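Teaching a humanoid to pick from shelves: headset or hands on?

Posted Tue 17 March by cubbyhole_kev
9 comments · 2 shares

Right, I've been doing remote control sessions on our humanoid at Setska since October and I want opinions. The job is dull shopping: basket in the left hand, fruit off the shelf with the right. I drive both arms from a headset and we save everything as demos.
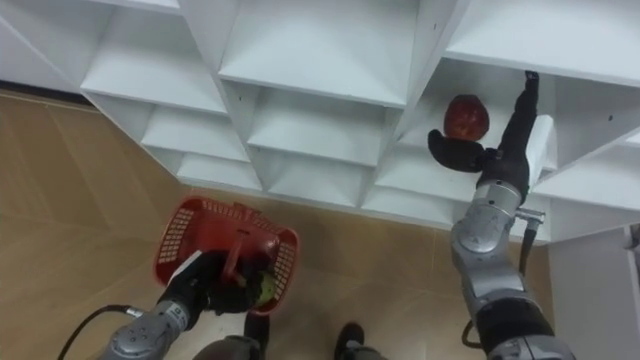 My trouble is the last few centimetres. My own thumb knows where it is, the robot's doesn't, and I end up creeping in like I'm defusing a bomb. We've kept 572 demos and I'd happily bin half of them for dithering!

Reply from wirnutby_wes
Don't bin them. Slow demos still teach it where to go. What I'd look at is where you park the robot before each take. We mark the floor with tape at Wirnutby and it saves so much faffing with the arms later.
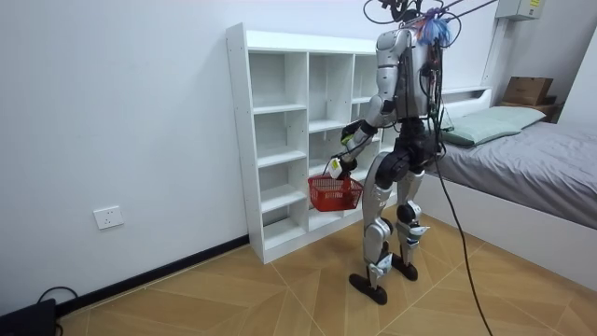 Basket arm forward, facing the shelves.

Reply from mossgreen
Disagree with Wes, sorry. If you hesitate, the robot learns to hesitate. We trained on 2807 takes with Remex gloves and it picked up every single one of my nervous pauses (my colleagues found this very funny). I'd go hands on: stand next to it, move the arm yourself, done.

Reply from cubbyhole_kev
Hands on is fine for one arm, but I've got two going at once and only two hands of my own, and I need them for the basket as well. 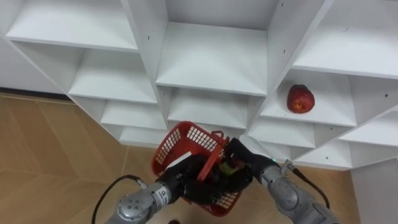
And the basket swings if you so much as breathe on the handle, so I like to settle it before the right hand goes off anywhere. Is that wasted time in a demo, or is it a proper part of the task? I keep changing my mind.

Reply from zamfir_fan
Part of the task, leave it in! Trim the dead bits at the start and end, though. The Zamfir trimming script does it in one go. On the thumb thing, try opening the hand well before you reach the shelf. 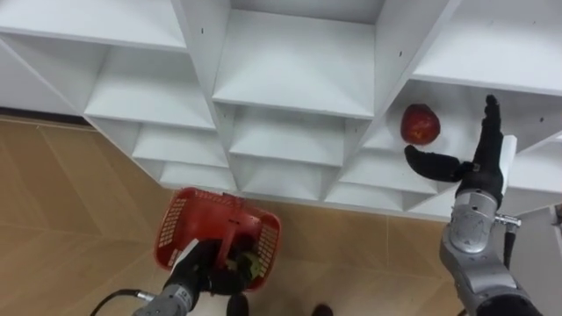
Right hand open, thumb just short of the apple.

Reply from mossgreen
OK, that's a decent approach, I'll give you that. Still think you should redo the slow ones.

Reply from cubbyhole_kev
Fine, I'll redo a batch at normal speed and train on both lots separately. Will post the numbers in this thread, whoever they embarrass.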